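**Pressemitteilung, Oktober**

# Greifervergleich bei Caltska: Wir gehen ans Gehäuse

Ich durfte diesen Monat drei Zweifingergreifer gegeneinander antreten lassen, und es hat richtig Spaß gemacht! Geübt haben wir an offenen, liegenden Desktop-PCs, denn eng ist es da drin wirklich.
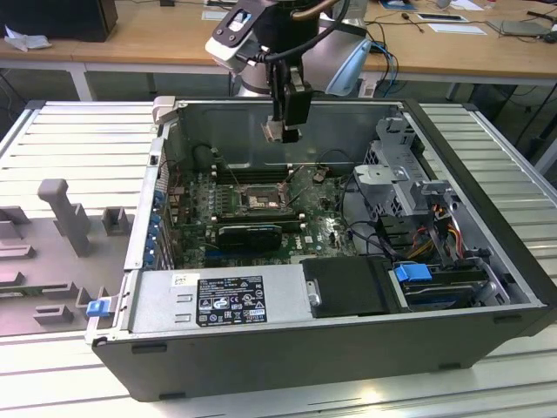
Insgesamt kamen 314 Anfahrten zusammen, 41 davon mit dem Julovix (mein heimlicher Liebling, vor allem bei kleinen Hebeln). Der Femau ist flotter, will aber sauber eingerichtet werden.
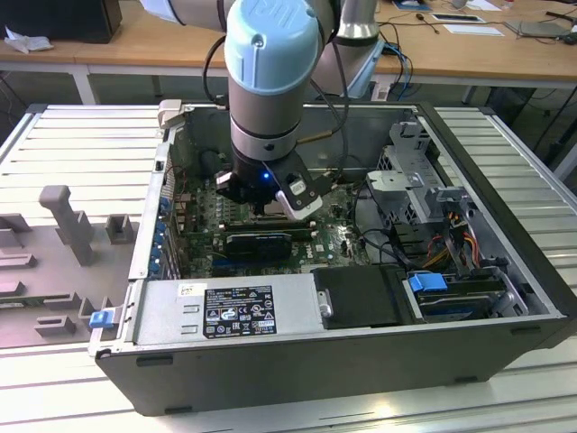
Pro Fingerwechsel planen wir jetzt 20 Minuten ein – da geht noch was. Die Messwerte schicke ich Redaktionen gern zu, eine Mail an die Caltska-Pressestelle genügt.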